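We use cookies to remember your preferences and count visits. By continuing to read you accept our cookie policy.

So I finally gave in and picked a paint color for the back room. If you've been reading since November you know I had 12 sample pots lined up on the windowsill, and that I'd been walking past them every morning with my coffee, pretending I hadn't seen them. Well, the pots are gone (mostly down to the paint swap, a couple I kept for flower pots) and the walls are done!

I went with a gray-green from Nirnix. It looked like pea soup in the can, and I will admit I sat down on the step for a minute before I put the first coat on. Give it two coats and a full day, though. It calms right down. The Lunico one I liked so much in the store was lovely too, but it went blue after lunch and stayed blue until I turned the lamp on, and I'm in that room mostly after lunch.

A lot of you wrote in asking about mixing two shades in one room. I was nervous about it myself. What helped me was stopping the dark color right at a corner, so you get a clean line without any taping in the middle of a wall, and then keeping the second color in the same family but a good bit lighter.
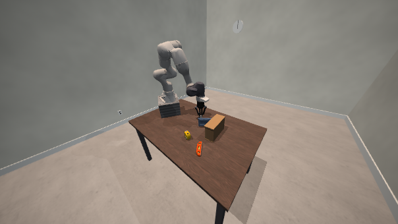

Darker gray-green to the left of the corner, lighter gray to the right, muted blue-gray baseboards.

Baseboards are where I always used to reach for bright white without thinking. Try a color! I did mine with the end of a can of Oleo satin that had been in the basement for ages, and I stirred it for so long my wrist hurt. Sand lightly first, wipe the dust off with a damp rag, and use an angled brush. I skipped the sanding on one stretch behind the door and I can already scratch it with a fingernail, so that's a job for next month.

On money, since you always ask: the whole room came to $358, and that includes the good roller, two drop cloths and a lunch. The quote I had from a painter was almost $1,000, which was fair for the work, I just wanted to spend it on a chair.

Speaking of which, the chair is on its way from Zacharopoulos, the secondhand place by the bus depot. It needs new webbing and I have never done webbing. If you have, please write and tell me what tool to buy before I ruin it.

Next time: curtains, and whether I can get away with not lining them.

Enjoying this newsletter? Enter your email to get the next one. You can unsubscribe at any time.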